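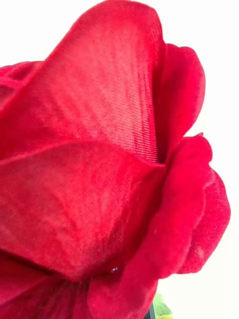 Fig. 1. Artificial rose, fabric petals.

Children's Reading, Unit 6: Leveled Books and What the Level Tells You
Notes posted 2022-01-23

Read these before class along with the Geston leveling chart in your packet. I'd like you to come in with doubts. The chart prints a letter next to every title, and people tend to treat that letter as if it had been found inside the book.

How a level gets assigned

Most schemes start with two things a computer can count: the length of the sentences and how common the words are. Geston adds a human reader for the early levels only. After that the formula works alone. A novel written in short, plain sentences can come out two grades below where any teacher would put it, and a chatty book about dinosaurs can come out well above, thanks to the names of the dinosaurs.

The formula does not measure whether the story jumps around in time, whether the narrator can be trusted, or whether the subject is one an eight-year-old should meet alone. Publishers know this. The Hartono chapter-book series was reissued with the level on the spine, and the catalog copy talks about "growth" without saying growth in what. 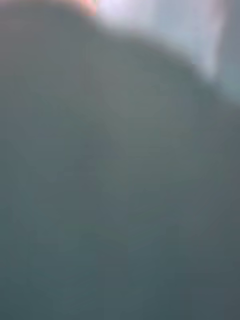
Fig. 2. Dark rounded shape, out of focus.

The Trusterville reading log study

You will see this one quoted a lot. Roughly 2,000 logs were collected from elementary classrooms, and children who kept to their assigned level finished more books. Fine. But look at what was logged: titles and minutes, signed by a parent. Finishing was never checked. The children who kept to their level also had classroom shelves sorted by level, so of course they picked from them. The follow-up in April covered one school and was never written up in full.

I don't say levels are useless. For a child in the first months of decoding they save some misery. My quarrel is with using them in fifth grade to take a book out of somebody's hands.

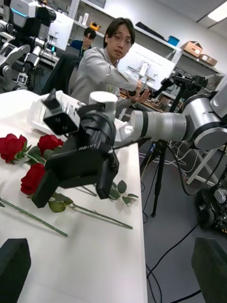 Reading apps

Mivine gives a child a short passage, asks a few questions, and sets a level. Try it yourself before class. I took it twice on the same afternoon and was placed in different bands. Note which questions can be answered without reading the passage.

For next class

Choose one children's novel you know well. Copy out 25 sentences in a row from the middle and work out the level by hand with the Geston worksheet. Then write one page on what a reader needs in order to follow that stretch of the story. Compare with the printed level, and bring the book with you.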